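Subject: Re: Skoryk House lobby and guest floors

Date: April 30, 2020

Hi all,

Great questions on the Skoryk House job! Answers inline.

> How many rooms are in the first phase, and does the
> restaurant stay open?

First phase is 32 rooms on the east side, out of 156. The restaurant stays open the whole time, which I'm thrilled about (the owners were ready to close it until June).

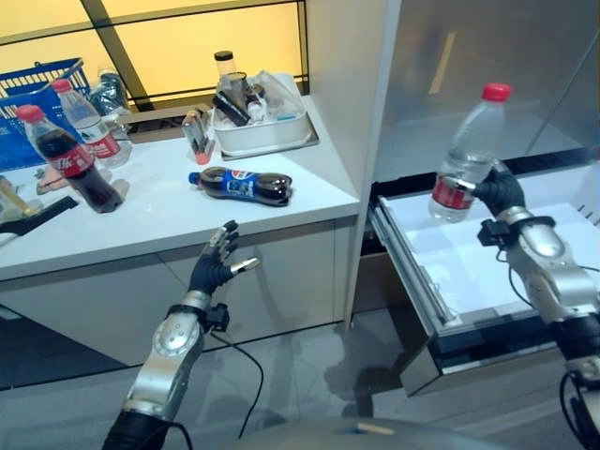
Lobby and entrance

We're taking out the old drop ceiling and opening up 2150 square feet, and wow, there's a lot of daylight hiding up there. Evlow has the storefront glass, Irnora has the stone floor. The new ramp comes in from the parking side, so no more wheeling luggage past the loading dock!

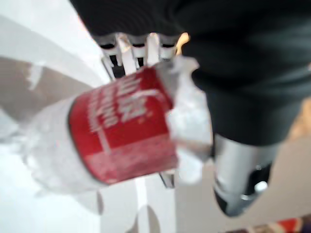

The front desk moves to the north wall once the floor is down. Stakia already sent shop drawings and they look terrific.

> Any word on the stair tower?

Permit's in hand. The old treads come out first, then the new steel goes in from the top.
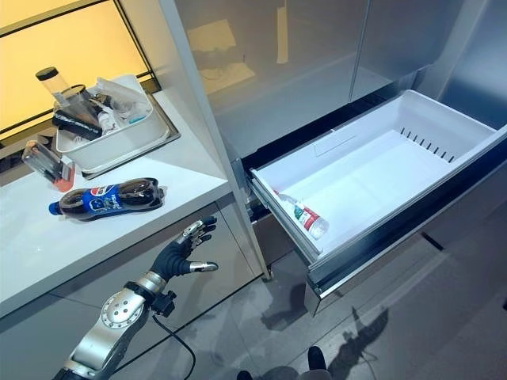
We'll need about 70 feet of temporary fence along the alley, so if your crew parks there, please move over to the south lot. Send me your badge lists when you can.

Thanks, everybody!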